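Parix Drip Controller – Set-up Guide
Section 5: Installing and Programming the Controller

This section covers mounting the controller at an outdoor faucet, connecting the main line, and setting a first watering schedule for beds, borders and containers. Laying the tubing itself is covered in Section 4. Owners replacing a Davby timer should read 5.6 first.

5.1 Before you start

Have the following at hand:
Parix controller with filter washer fitted
Pressure reducer
Main line adapter
Four AA alkaline batteries
Thread seal tape (for metal faucets with worn threads only)

The faucet must be in good repair and must shut off fully. The controller does not replace the faucet valve.

CAUTION: Do not connect the controller to a hot water supply or to any line carrying water above 46 °C. The diaphragm will deform and the valve will not close.

5.2 Mounting the controller

1. Close the faucet.
2. Unscrew any hose fitting or spray nozzle from the faucet outlet.
3. Check that the filter washer is seated flat inside the controller inlet, mesh side toward the faucet.
4. Screw the inlet collar onto the faucet by hand. Hold the collar, not the controller body, while turning.
5. Screw the pressure reducer to the controller outlet. The arrow on the reducer must point down, in the direction of flow.
6. Screw the main line adapter to the reducer.
7. Push the main line into the adapter until it stops, then tighten the locking ring.

NOTE: Do not use a wrench on the inlet collar. Over-tightening splits the collar, and split collars are not covered by the warranty.

5.3 Batteries and clock

1. Pull the battery tray out from the base of the controller.
2. Insert the batteries as marked. Do not mix old and new cells.
3. Push the tray in until the seal is no longer visible.
4. Press and hold SET until the hour flashes.
5. Set the hour with the + and – keys and press SET. Repeat for the minutes and the day.

If the display stays blank, remove the batteries, wait one minute and insert them again. The clock is lost when the batteries are out for longer than five minutes. Stored programs are kept.
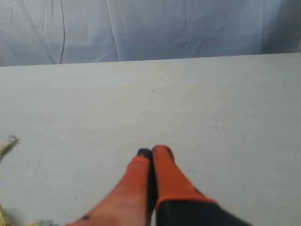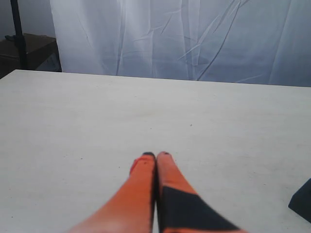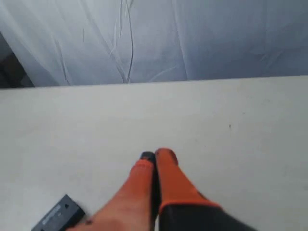

Orange fingers close together over a pale tabletop (all three views).

5.4 Setting a program

The controller holds up to eight programs. Each program has a start time, a run time and a list of active days.

1. Press PROG until the program number you want is shown.
2. Press SET. The start time flashes. Adjust and press SET.
3. Set the run time in minutes and press SET.
4. Move through the days with the + key. Press – to turn a day on or off.
5. Press PROG to store.

For an established shrub border on loam, start with a run time of 35 minutes, early in the morning, on alternate days. Sandy beds need shorter and more frequent runs. Containers are best given a program of their own.

NOTE: If two programs overlap, the later one begins when the earlier one ends. It is not shortened.

Check the soil the day after the first run. It should be moist at finger depth midway between two emitters. If the surface is wet but the soil below is dry, lengthen the run time and reduce the number of days.

5.5 First run

1. Open the faucet fully.
2. Press MANUAL. The valve opens with a click.
3. Leave the end caps off until the water runs clear, then fit them.
4. Walk the line and look for leaks at each joint.
5. Press MANUAL again to close the valve.

A few drops at the reducer during the first minute are normal. A steady drip is not – remove the reducer, check the washer and refit.

CAUTION: Remove the controller before the first frost. Drain it, take out the batteries and store it indoors. Water left in the valve chamber will crack the housing.

5.6 Replacing a Davby timer

The Davby inlet thread is the same size, but its washer is thicker and must not be reused. Vaughan emitters and tubing may stay in place. Momport tubing has a narrower bore and needs the reducing adapter, sold separately.

Davby programs cannot be transferred. Write down the old start times before removing the timer.

Section revised Jul 4, 2019. Text: Cledwyn Pugh.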